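Planent「Hotov」レビュー:一人称映像の作業区切りがこんなに楽になるとは

ロボット学習用の一人称映像に作業ラベルを付ける仕事をしていると、いちばん時間を食うのはモデルの訓練でも推論でもなく、「どこからどこまでが一つの動作か」を決める区切り作業です。うちのチームでは長いこと自作スクリプトと表計算でしのいできたのですが、PlanentのHotovに乗り換えて一か月ほど使ったので、感想を書いておきます。先に言ってしまうと、かなり気に入っています!

Hotovは、頭部視点の動画を読み込むと手と手元の物体を追跡し、「つかむ」「押さえる」「はがす」「置く」といった動作の候補区間をタイムラインに並べてくれるツールです。人間はその候補を直したり、つなげたり、捨てたりするだけ。結果は行動計画用の木構造としても書き出せるので、そのまま模倣学習側のプランナーに渡せます。

導入は拍子抜けするほど簡単でした。手元のGPU一枚のワークステーションに入れて、最初のプロジェクトを開くまでコーヒー一杯分。設定ファイルも素直なYAMLで、動作の語彙を自分たちで足せるのがうれしいところです。私は初日に「テープの端を探す」という動作を足しました(梱包の映像では、これが本当に多いんです)。

試したのは倉庫での梱包作業の映像、900クリップ。以前の手順だと下書きのラベルだけで一週間つぶれる量ですが、Hotovの自動候補を72時間かけて夜も回しっぱなしにして、あとは同僚のHarvey Liと手分けして直しました。体感では、候補の大半は境界を少しずらすだけで使えます。とくに両手の役割を別々のトラックで持てるのがいい。片手が箱を押さえ、もう片方がラベルの端をつまむ、というような場面を一本のラベルに押し込まなくて済むので、下流の制御側で左右の腕に別々の目標を割り当てるときに、そのまま効いてきます。

接触の推定も思ったより粘ります。腕の影が段ボールに落ちていると、前のツールでは影まで手の一部と見なしてマスクがべろんと伸びていたのですが、Hotovではほとんど起きませんでした。箱に箱が隠れるような場面でも、IDの入れ替わりは少なめです。

苦手なのは、やはり透明テープですね。光を拾ったところだけが物体として認識されて、残りが消えてしまう。照り返しの筋をテープの全長だと思い込むこともあって、「はがす」と「なでて貼る」の区別はまだ人間の仕事です。一枚の静止画では私でも迷うくらいなので、責める気にはなれません。前後のフレームを見る幅を広げると改善しますが、そのぶんメモリを食います。

もう一つ、背景に同じ印刷の箱がびっしり並んでいると、初期設定では物体リストがそれで埋まります。「手から届く範囲だけ」という絞り込みを入れれば一発で静かになるので、最初からオンでもいいのにと思いました。この設定を教えてくれたのはAstbridgeのIvars Baranauskienėさんで、聞いていなければもう数日は手作業で消していたはずです。

細かい好みの話をすると、ショートカットキーの割り当てが秀逸です。区間の始点と終点が左手だけで打てて、右手はずっとマウス。2人で同じクリップを開いたときの差分表示も見やすく、意見が割れた境界だけを順に巡回できます。逆に、書き出し時のログは素っ気なさすぎます。100件を超えるクリップをまとめて出すと、どれが失敗したのか探すのが面倒でした。

比較としてHalilovićの注釈ツールも並べて使いました。あちらは画面がきれいで初心者には入りやすいものの、動作の階層を二段までしか組めず、「箱を閉じる」の下に「テープを出す」「貼る」「押さえる」と掘っていきたい私たちには少し窮屈です。画像単位の注釈が中心なら、あちらを選ぶ手もあると思います。

次の更新では力覚センサーの波形を同じタイムラインに重ねられるようになるそうで、今から楽しみにしています。接触の瞬間を映像だけで決めるのは、どうしても限界がありますから。
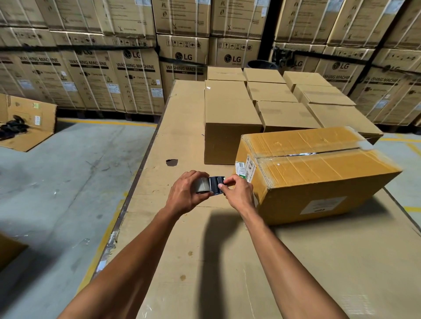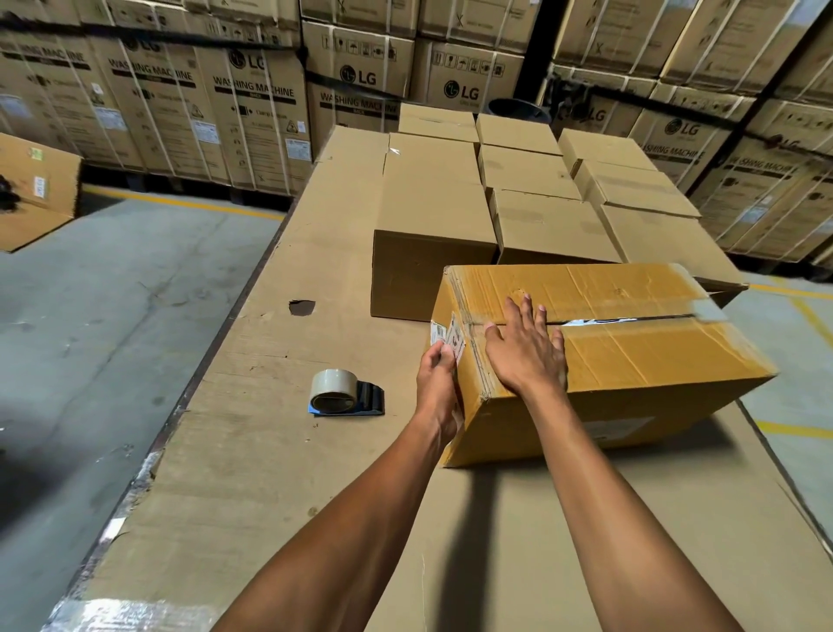

梱包作業の映像から。2枚とも同じ倉庫で、後ろに積まれているのは洗濯機の箱。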